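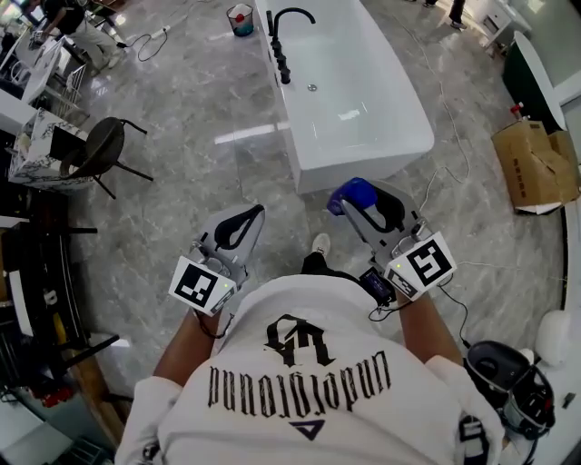

Fog season is back in Dultville and I could not be happier! I was up at 5:30 this morning, and by the time the kettle boiled I couldn't see the mailbox. By the time I had my shoes on I couldn't see the porch steps either, and I'm only a little embarrassed to say I went out and stood in it in my robe.

For anyone new to this blog, Dultville sits in a bowl. The creek runs along the bottom, the ridge road goes up over Whitcombe on the east side, and on a clear, still night in September all the cool air slides downhill and parks itself right on top of us. Add the damp ground after last week's rain and you get the thick stuff, the kind where the streetlights turn into big soft dandelions.

My little backyard station (the Wumilo, still going strong after I moved it away from the dryer vent) read 47 degrees and 99 percent humidity when I came back in. Pressure was 1004 millibars, which surprised me. I usually think of valley fog as a high pressure thing, with those nice sleepy mornings up in the 1020s. But we had a lull in the wind and a hole in the clouds overnight, and I guess that was enough. I went back through my notebook and found two other foggy mornings with low readings like that, both of them in October, both of them right after rain. So now I'm watching for it!

The Fidunex app on my phone called for "mostly sunny" the whole time, by the way. I don't hold it against the thing. It was mostly sunny up in Whitcombe, and I know because I drove up there before breakfast to look. You climb through gray for what feels like forever, then the windshield goes kind of yellow, then pop – you're out on top and the whole valley is filled in like a bathtub, with the water tower poking up and nothing else. I stayed in the pullout for 15 minutes and drank all my coffee and half of the coffee I was supposed to be bringing home.

It was a lot warmer up there too. I didn't think to bring a thermometer (I know, I know), but I took my jacket off and was perfectly comfortable, and back at the bottom I wanted it on again right away. If you've never felt a temperature inversion for yourself, drive that road with the window down. You can feel the change on your arm somewhere near the second switchback.

The fog started lifting a little after nine. It went from the edges first, the way it nearly always does on our side of the creek, and for a while there was a ragged strip of it left over the ball fields with blue sky on both sides. By ten it was just a regular pretty day and I had laundry to do.

Tonight looks breezier, so I'm not expecting a repeat, but the wind should drop again by the end of the week. My alarm is set. If you're down in the valley and you get the thick stuff on your street, leave a comment and tell me what time it rolled in!

4 comments
Share this post
6 shares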